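Echo in spare room makes my online lessons hard to follow, how to reduce it in a rental?
Asked by Ankica Mujić, 20 October 2022
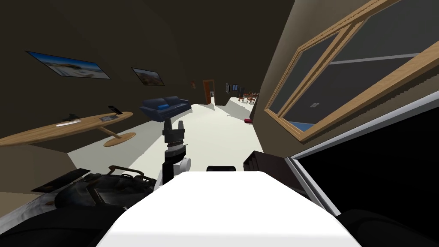
A room in a computer rendering

Good morning to all. I ask for advice about the sound in my spare room. I teach Croatian to adults over the internet, four evenings in the week, and since we moved to the new unit in September my students complain that I sound like I am speaking from a bathroom. One of them told me politely that she can not hear the endings of the words. In Croatian the endings are very important, so this is a real problem for me.

The room is 16 square metres with floor boards and painted plaster walls. There is one window with a thin roller blind. I have a desk, a chair and a low bookcase with few books, because most of my books are still with my sister in Geelong. The ceiling is higher than in our old place. I use a small USB microphone on the desk, which was fine in the old flat with carpet.

We are renting and the agent is quite strict. I am not allowed to put screws in the wall, and I am also afraid of glue because of the bond. I have seen a packet of foam squares for $165 and the seller writes that it will make the room soundproof. Is it worth the money? My husband thinks we should hang doonas on everything, but I would prefer that the room still looks like a room, as we have guests sleeping there sometimes.

Thank you in advance for any help.

Answer from Coralie Quinlan (marked as helpful by the asker)

Hello Ankica. I had the same difficulty when I began to give singing lessons at home, so I hope my experience can be useful. English is my third language too, please excuse if some term is not the correct one.

First, soundproofing and echo are two separate matters. Soundproofing means that the noise of the neighbour does not come in. Foam squares do almost nothing for this, whatever the seller is writing. Echo is the sound of your own voice coming back from the hard surfaces, and for this you need soft and thick things inside the room. I would keep the $165 for now.

I would begin with the floor. Buy the thickest rug you can find second-hand and put a felt underlay below it. The underlay made a bigger difference for me than I expected. The rug should lie between the desk and the wall you are facing, and also under the chair.

After this, the window. Heavy curtains are good if they are wide enough to hang in folds. A tension rod needs no screws, but please check how much weight it can hold, mine fell down on the second night. If the window is too wide for a rod, a freestanding clothes rack with a blanket over it does the same job, and you can roll it away when your guests come.

Then the microphone. Bring it closer to your mouth, about one hand's width, and turn down the gain in the settings of the computer. When the microphone is far it hears the room as much as it hears you. Put it a little to the side so that the letters P and B are not exploding. This costs nothing, so perhaps you should even do it before the rug.

Ask your sister for the books! A full bookcase behind you is helpful, and it is better if the books are not all the same depth.

To test, clap once in the middle of the room and listen for the ringing. Make a recording of some 30 seconds before each change and again after it, reading always the same text. Otherwise you will forget how it was.

Answer from Jarrah Ashby

Agree with the rug. About the foam, I used it in a rental with the strips that are sold as removable, and 2 of them took the paint with them. The agent charged me for repainting the full wall. If you want panels, lean them on furniture and do not stick them.

Also try to turn the desk so you do not speak directly to a bare wall from close. In my room it was better facing the corner with the wardrobe door open, with the winter coats inside.

Answer from Fletcher Rakena

Just use headphones.

Comment from Ankica Mujić

Thank you Coralie and Jarrah. Fletcher, I am already using headphones, but the echo is on the side of the students and not on mine.

I moved the microphone yesterday evening and two students have noticed it without that I told them. The clap is still ringing quite a lot. On Saturday we will look for a rug, and my sister is bringing the first boxes of books at the end of the month. Does the underlay need to be felt, or is the rubber type also suitable? The rubber is much cheaper in the shop near us.

Comment from Coralie Quinlan

Felt is better for the sound. Rubber is more against slipping, and I have read that some kinds leave marks on varnished boards, so with your agent I would not risk it.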